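Getting the Word Out: How News of the Drarum Road Closures Reached Families Abroad
Project report, Media and Conflict seminar

Introduction

When fighting between the army and local armed groups picked up again in the Drarum district in August, the main road to the market town of Nundton was closed, opened, and closed again. For the people living along it, that road is how you get to a clinic, a school or a bus. For their relatives overseas, news about the road was often the only clue to whether the family was safe that night. I grew up hearing phone calls like that through the kitchen wall, so I came to this topic with some feeling, and I want to say so at the start.

My question was a fairly plain one. When the road closed, what did the news reports tell readers, and would it have helped anyone make a decision?

What I read

I collected 18 news items on the closures. Most came from the Zerby Courier, which kept up its coverage longer than I had expected, and the rest were wire pieces that other papers had picked up, often with only the headline changed. The librarians at the Kovács Reading Room were very patient with me and showed me how to get back to earlier versions of a story after it had been updated online. I would have missed half of what became interesting without that help.

For each item I wrote down who was quoted, which stretch of road was named, whether a time was given, and whether the report mentioned any other way through. I kept all this in a spreadsheet that started out tidy and got a good deal less tidy as I went along – by the end I had a column labeled "other other."
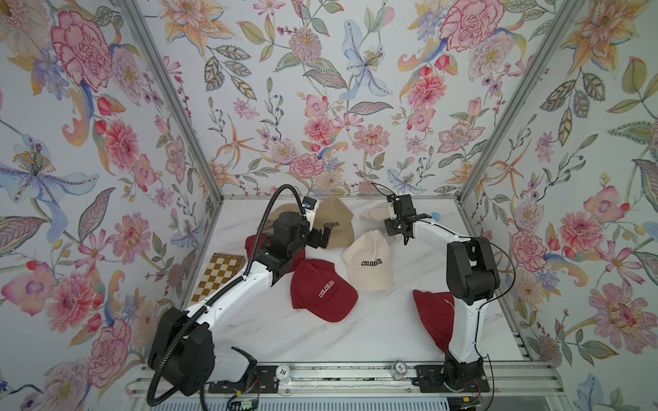

Two robot arms on a marble-patterned tabletop, with floral wallpaper behind.

What I found

Nearly every report leaned on official voices. Of the items I read, 17 quoted an army or district spokesperson, and in most of them that was the first quote the reader came to. Only two quoted a driver. I found this a little sad, because the drivers were the ones who said things a family could use: which bridge was being watched, where the buses were turning around, how late it was still sensible to set out.

The place names gave me trouble as well. "The Nundton road" could mean the paved road from the district capital or the older track that comes in past the quarry, and reporters did not always say which. In one case the earlier version of a story named the quarry track and the later version dropped it, maybe to save space. A reader far away would have had no way of knowing that the paved road was still open that morning.

I was glad to see how careful the Courier was about saying what it did not know. Several pieces noted that phone lines were down or that a claim had not been confirmed. My first draft called this vague writing. After reading the same stories in order, I changed my mind – the reports that sounded surest early in the day were often the ones that had to be rewritten by evening.

Problems with the project

All my sources were in English, which leaves out local radio, and I suspect radio is where most people along the road got their news. I had planned to compare the reports with two recorded radio bulletins, but the sound on both was too poor for me to follow with any confidence, so I left them out. I also did the sorting alone. Somebody else might well have put a village elder who speaks for the district in a different column.

If I had another semester I would start with the drivers and the station managers, and ask what they would have wanted printed.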